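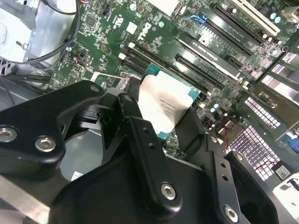

4. Equipment planning and budget

4.1 What we priced and why

The disassembly cell was planned from the parts backward. We listed what had to come out of a desktop tower – processor, memory, drives, cards – and asked for each one what the cell would need to own before it could be attempted. Only then did we go for quotes. An earlier plan, drawn up at Odville before the present authors joined, started with the arm and left the rest for later. It ran out of money at the gripper.

Planning ran from March until the end of that budget year. Darius Avram kept the cost sheet, and all the figures in this section come from it. Prices are what we were quoted, before tax. Shipping is listed apart becuase it varied so much between suppliers.

4.2 Arm and gripper

Three options for the arm: buy new, buy used, lease. Lease was dropped early, the terms assumed a fixed program and a fixed part, and ours changes by the week. Used was tempting. The deciding point was support hours, not price. A used arm came with none and the only person on site who could service one was already booked on the Julta line.

Gripper took longer. Processor handling needs narrow fingers that can get down beside the package with memory slots close on one side and expansion slots on the other. Off-the-shelf fingers we looked at were too wide or too short, so the budget carries a separate line for finger plates. We put in 11 sets. That looked like a lot to the reviewers and was questioned twice. Our view is that finger plates belong under consumables and should be bought as such, with a reorder point, same as gloves or blades.

Cabling was under-budgeted. Gripper cables have to reach every pose without pulling, so they come long, and then they need somewhere to go. No line for cable management in the first draft at all. Add one.

4.3 Table and fixtures

Slotted aluminum extrusion for the table top. More expensive per square foot than a flat bench, but fixtures can be moved without drilling. Figure 4 shows the layout with a tower on its side, opening upward, and the fixture plate to the left under the gripper.

The fixture plate was quoted by Pascu at 800 dollars including one revision of the holders. We would pay for two revisions next time. Holder dimensions were settled before we had a full sample of cards and modules, and late changes are where the money goes. A plate should be ordered after the part list is frozen, never alongside it.

Nothing was budgeted to clamp the case itself. Tower chassis differ in depth, in where the drive cage sits, in which edge can be pressed on safely. A universal clamp was priced and rejected, too slow to change over.

4.4 Feedstock

Computers are equipment too for planning purposes, though the finance template did not see it that way. We asked for 122 retired towers through Flustholm, of which 40 were to be held back unopened for the final trials. Two recommendations:

Buy by model family. Mixed pallets are cheaper per unit but every new board layout costs teaching time, and teaching time was our most expensive hour.

Budget floor space along with the units. Storage was charged to the project monthly and we had not planned for it. The desk behind the cell ends up as storage otherwise, see background of Figure 4.
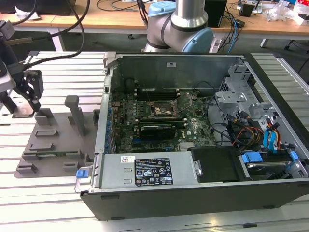 Figure 4. Cell layout used for costing. Open tower on the extrusion table with the power supply nearest the viewer, fixture plate and gripper at left, arm behind.

4.5 Cameras

Two views were budgeted: one fixed at the workspace, one at the gripper. The gripper view was nearly cut to save money. It stayed in on the argument that the fixed view cannot be relied on once the fingers are down in the case – the gripper body blocks its own work. Mounts for both were costed as machined parts. Printed ones would do for the fixed camera, and we would move that saving to spare lenses.

4.6 Contingency

Held as a single sum in our plan, and spent mostly on cables and holders. Splitting it by subsystem would of made the overruns visible sooner. The revised sheet does this, with one reserve for the arm and gripper, one for fixtures, and a small one for feedstock storage.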